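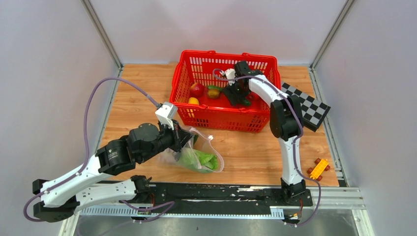
Fall Produce Swap Is Back!

We had so much fun at the last one that we're doing it again in October, and this time we have the whole Ronora courtyard to ourselves from 9 in the morning until the tables are bare. Bring whatever your yard, balcony or overexcited fruit tree has given you too much of, and go home with something you didn't grow!

Last year 1,000 pounds of fruit and vegetables changed hands (plus a truly heroic number of zucchini), and 13 gardens on Vasilakis Street alone took part. We'd love to see even more of you.

Ayantu Abera will be back with her quince jelly demo at 11. If you missed it last time, go early, the seats fill up fast and the samples go faster. She's also bringing seeds from her long red peppers, four to a packet.

No sign-up needed. Please rinse off the worst of the dirt and put a slip of paper with the variety name on it if you know it. Bags are welcome, baskets are even better. Parking is behind the Prumar building.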